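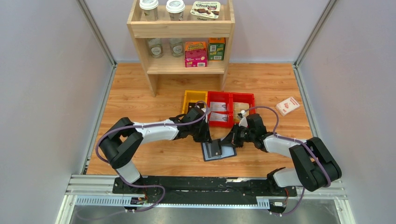 Comfort Eshun had promised to have her mother-in-law's shelf sorted by supper, and supper in that house was at five-thirty and had been for 34 years. She had started at two, with a cup of tea and a good heart, and by three she had moved everything once and put most of it back. The trouble was that Lempi Peltonen had kept shop for the better part of her life, over in Genby, and she still arranged things as if a customer might walk in. The cups with the white lids went up top. The two glass jars stood together on the lower level, with their round labels facing out, and beside them came the pink and orange Scrub Mommy box, which Lempi had bought purely because she liked the color, and which she would not allow anyone to open until the old sponge had gone to its reward.

"You've put the Chobani with the cups," Lempi called from the armchair in the next room. She couldn't see the shelf from there. She had simply worked it out from the sounds.

"It was with the cups when I got here," said Comfort.

"Well, then, it can stay."

Comfort had married into this family late and cheerfully, and she had learned that you could win an argument with Lempi only by having it somewhere else. So she didn't argue. She turned to the bins, the yellow one and the red ones, and had a look at what had collected in them. Bins, in her experience, were where a household told the truth about itself (her own at home held rubber bands, a key to nothing, and the instructions for a fan they'd given away). The white packets in the middle one she left alone, having been told twice that they were spoken for, and that Musa Ugwu next door would be by for them when his back was better.

"What are you looking for?" Lempi called.

"I'm not looking for anything. I'm tidying."

"You've gone quiet. You only go quiet when you're looking."

It was true, too. She was looking for the ring. Lempi had taken it off in August to make bread, and she had set it down on the table, and that was the last anybody had seen of it. She never talked about it. But her son had mentioned it on the phone, and Comfort had thought that if she offered to do the shelf she might come across it in the ordinary way of things, without making a fuss, and just hand it over as if it were a dropped button.

Search stories
Search

She bent close to the wood. It was a pale table, busy with grain, and the longer you studied it the more it seemed to be up to something. Lempi's husband had brought it home from the Kakholm sawmill sale before Comfort ever knew them, tied to the roof of a borrowed car, and he used to tell the children that the knots were towns. He had names for all of them. You could start at Srour and run your finger along the river to Harnance, he'd say, and if you were good you'd be there by bedtime.

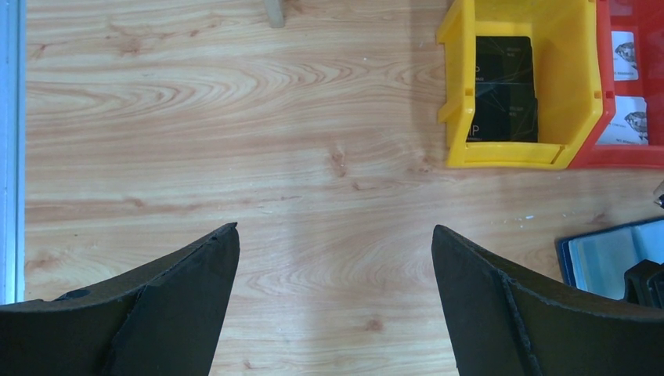 The river country, with the yellow bin and a red one off to the northeast.

"Which one was Harnance?" Comfort asked.

There was such a long silence from the armchair that she thought she'd said something wrong. Then came the creak, and the slippers, and Lempi was standing at her elbow in her gray cardigan, smelling of peppermints.

"Not that one, that's Srour," she said, and she put her finger down. "You follow the lines this way. He always went slowly along here, because Eun-ji from across the road was a great one for interrupting, and he had to answer all her questions. Were there bears? Was there a school? She's a surveyor now -- Eun-ji Ban, you met her at the wedding, in the green shoes."

"And were there bears?"

"Certainly there were bears. They had their own mayor."

They went on down the river together, the two of them bent over like girls with a comic book, and Lempi told her about the ferry that ran only when it felt like it, and the baker in Harnance who charged 171 crowns for a bun and got it, and the winter the children decided that everybody in Srour had moved away, and cried, and he'd had to bring them all back before anyone would go to sleep. The tea got cold. The small white box with the red print was still lying off by itself on the tabletop, waiting for a place on the shelf, and it went on waiting.

"I know what you came for," Lempi said after a while. "He told me he'd told you. That boy never could keep a thing to himself."

"I thought I might find it."

"You might yet. I've looked and looked, you know, and then I stop and do the river instead." She patted Comfort's hand and left her own on top of it. "Put some potatoes on, would you, dear? It's past four, and we haven't even got to the bridge."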